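# Facing (retailing)
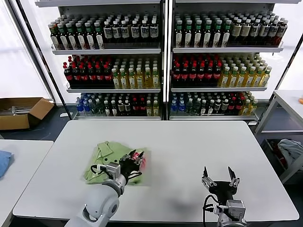 *Bottled drinks grouped by colour on a pair of white metal shelving units*

In retailing, a **facing** is a single unit of a product visible at the front edge of a shelf. A product placed with four units side by side has four facings, however many units stand behind them. The word is also used as a verb. To *face* a shelf, or to *face up*, is to pull stock forward so that the front row is complete and the labels point toward the customer. In Australia and New Zealand the task is usually called facing up; in Canada it is more often called fronting or facing, and elsewhere it may be known as blocking, zoning, levelling or conditioning.

## Terminology

The number of facings given to a product is its *horizontal facing count*. Where units are stacked, the vertical count is recorded separately, and the two are multiplied to give total facings. *Depth* refers to the units behind the front row. *Holding capacity* is the total the position can take when full, and it is normally the figure used by automatic ordering systems.

A *block* is a group of adjoining facings that share a brand, flavour or package colour. Blocks may run horizontally along one shelf or vertically through several. In vertical blocking, a brand occupies the same stretch of every shelf in the bay, so that a customer walking the aisle passes each brand in turn. Horizontal blocking gives each brand its own shelf and tends to favour whichever brand is at eye level.

## Allocation

Facings are allocated by means of a shelf plan, or planogram, which is drawn up at head office in most chains and by the owner in most independent shops. The usual starting point is share of sales: a line that earns a tenth of the category's sales is given close to a tenth of its shelf length. Adjustments are then made for several reasons:

- A minimum of one facing is needed for any line that is stocked at all, and many chains set the minimum at two.
- Case size matters, as a position that cannot hold a full carton leaves part of the carton in the back room.
- Heavy goods and large formats are kept on lower shelves.
- New lines are often given extra facings for a fixed period under a supply agreement.

Sales rise with extra facings, but by a smaller amount each time. The move from one facing to two has a much greater effect than the move from seven to eight. The effect is also weaker for staples, which customers look for by name, than for snacks and soft drinks.

Nisreen Mahasneh's handbook *The Front Row* recommends that a shelf be planned to 85 per cent of its capacity, leaving room for price changes and short-dated stock. The same book treats any bay below 70 per cent full as needing attention before the next trading peak.

## Facing up

Facing up is generally done at closing time, with a lighter pass in the early afternoon. Staff work from the top shelf down, bring stock to the shelf edge, turn labels forward and remove damaged packages. Stock rotation is done at the same time, with older goods brought to the front and newer goods placed behind.

Practice differs when a line is sold out. Some stores leave the gap open, with the ticket in place, so that the shortage is noticed when orders are checked. Others spread neighbouring products across it. The second method looks tidier but can cause the missing line to be overlooked, and it leaves goods above the wrong price ticket. The Coron grocery chain ended the practice in its stores in June, following a review of pricing complaints at its Bilarero branch. The branch carried 172 drink lines at the time, and most of the complaints concerned that aisle.

## Equipment

Gravity-fed shelves, which slope toward the customer, and spring-loaded pushers both keep the front row full without labour. They are common for chilled drinks, cigarettes and small cartons. Stimura roller trays and Cheon pushers are typical of the two types. Both take up some shelf depth and are poorly suited to soft packets, which buckle under pressure.

Dividers of wire or clear plastic are used to hold the boundary between neighbouring lines. Shelf-edge strips carry the ticket, and on some plans a small numeral in the corner of the ticket records the number of facings.

## See also

- Category management
- End cap
- Planogram
- Slotting fee
- Stock rotation

*Last revised November 16, 2006*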